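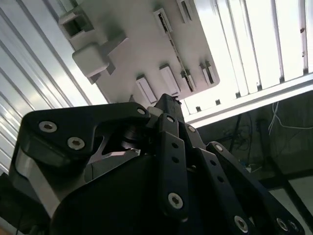

How do you clean a metal ceiling without bringing all the dust down on your own head? Start at the window side with a barely damp cloth on a long handle, work away from the light, and wear a hat you don't like.

Dec 23, 2019

I wrote that on the back of an envelope this afternoon so I'd have it for next time, and then decided it belonged in here with everything else, seeing as the envelope will be gone by New Year's. It took me most of the day to learn it.

I had promised myself the workshop would get a proper going-over before Christmas, and by a proper going-over I meant the floor and the bench, the way I always do. But I sat down with my coffee, tipped my head back to get the crick out of my neck, and there was the ceiling. I don't believe I've looked at it since October, when we had all that rain and I was up there every other hour hunting for drips. Corrugated metal is a wonderful thing to have over you in bad weather (oh, the sound of it!) and a terrible thing to clean, all those ridges and valleys, each one holding its own little line of fluff. The pale gray plastic fixture had a fuzzy rim on it too, or I'd decided it did, and once I've decided a thing like that I can't drink my coffee in peace.

So out came the stepladder, the good one from Kolton that Jarlath gave me, and the bucket, and the old green mop head. I did the first stretch all wrong, starting in the far corner and coming toward the window, and everything I knocked loose floated straight into the sunshine where I could admire it. It was in my hair and down my collar. Natalina De Luca stopped by with a tin of her almond cookies just as I was coming down to rinse the cloth, and she laughed until she had to hold on to the door. Then she took off her nice coat and held the ladder for me, bless her, and told me all about her sister's move to Plernau while I went along the ridges one at a time. Four buckets of water! The last one was still gray.

The window was the part I enjoyed. I love that window, bars and all. When I first rented the place I thought the bars would make me feel shut in, and I even asked Mr. Ó Conaill what it would cost to have them taken off. He said $100 and a lot of noise, and I said I'd think it over, and here I am still thinking. I've gotten fond of them. They break up the light very nicely on a bright day, and I wiped down each one with warm water and a drop of dish soap, which I'm sure they've never had before.

Jarlath Rafferty called at six to ask if I was bringing the potatoes tomorrow or the pie. I said both, and then remembered I haven't got any butter. Must go early, before the line gets long.

My shoulders ache something fierce and I've still got the floor to do, with everything off the ceiling now lying on it. I should have left the sweeping for last in the first place and not done it Saturday. Natalina left the whole tin. I've had 4 cookies and I'm writing this with the lid on so I don't have a fifth.

Things for the morning: butter, twine, new mop head, return Natalina's scarf (she left it on the hook).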